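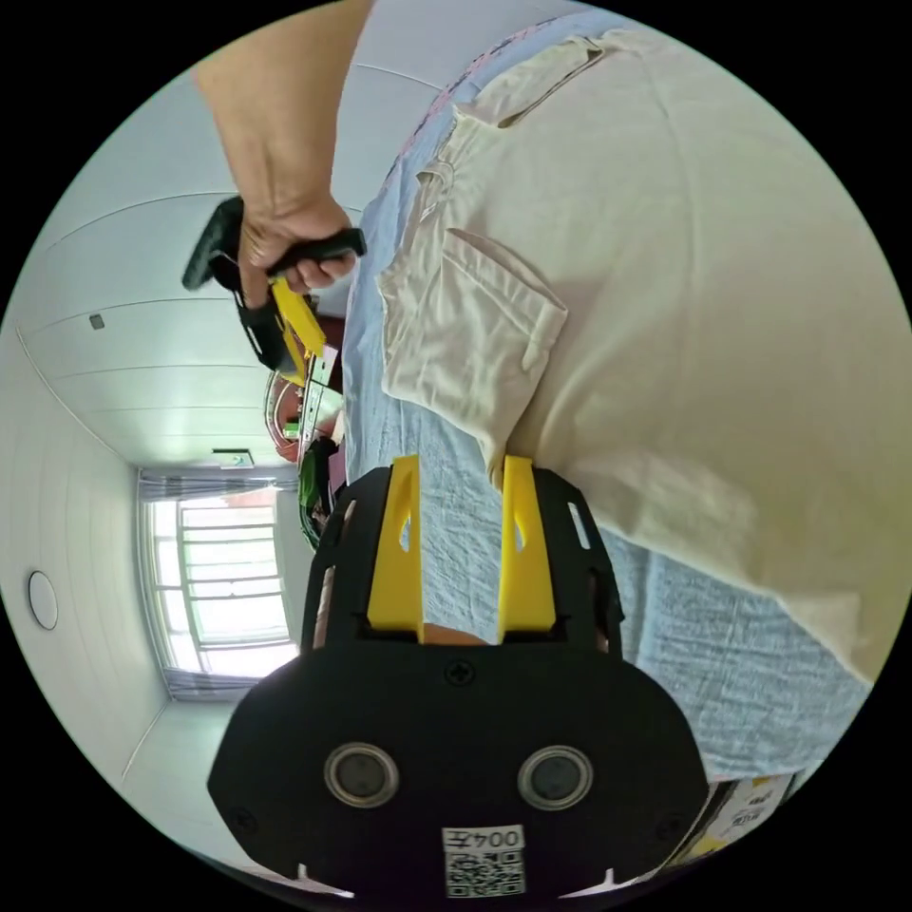 Two hand-held grippers with yellow parts, one of them up close.

Can a machine fold your shirts yet? Sort of, slowly, and you'll have to teach it. I've been doing this on Thursday evenings with a pair of grippers and a free training package called Gindidard, so let me walk you through how I record a folding session.

1. Pick one shirt and stick with it. Mine is a plain cotton tee. I started with a whole pile of mixed laundry (big mistake!) and threw out 200 recordings.

2. Hold a gripper in each hand and do the whole fold with the fingers only. It feels like eating soup with pliers at first. Go slower than you want to, and don't help with your thumb.

3. Start every fold from a different mess. Toss the shirt, turn it over, bunch it up in a corner of the table. A robot that only knows neat shirts is no use to anyone with kids.

4. Open the session in Gindidard and delete the fumbles. I keep any where I dropped a sleeve and picked it up again, those are gold.

5. Train overnight and test in the morning. My first decent run came after 1,000 folds, and it got 16 shirts out of 27 into something I'd put in a drawer.

So is it ready for your house? Not mine, not yet. Towels go fine, collars are hopeless, and I can still beat it by a mile with the TV on. Next up is socks, and I'll post the settings once the pairing works.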